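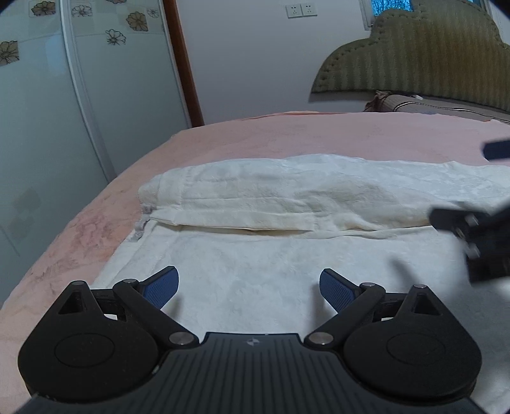 Redimora is to bring automated folding into its Drirkimmont linen service, and the staff who now fold by hand will move to teaching and checking the machines. The work is recorded in furnished bedrooms, on the bed itself, with hand-held grippers fitted with two finger pads. A typical task uses a folded cream-white item on a flat white cloth, laid over the bedding. The pads are held just above the fabric with an open gap between them. Recordings are passed to Anard, the engineering contractor, which uses them to set grip position and closing force.

The first 2 folding cells will be installed in June. Each is rated at 600 items per shift. The programme requires 2000 recorded folds before a cell is released for use.

All 60 linen staff keep their posts and grades. Lifting and repeated folding will be reduced — sorting, repairs and final inspection stay with people. Training is given in paid hours.

"Our folders know where a cloth will slip, and the settings depend on that," said Gleice Moura, operations manager at Redimora. "Their shift pattern does not change."

Agnes Aitken of Anard said any operator may stop a cell without a supervisor's approval.

A second site, Pacheco, will be assessed once the Drirkimmont cells are in service.

Last updated: 6 March 2019

Print this page
E-mail this page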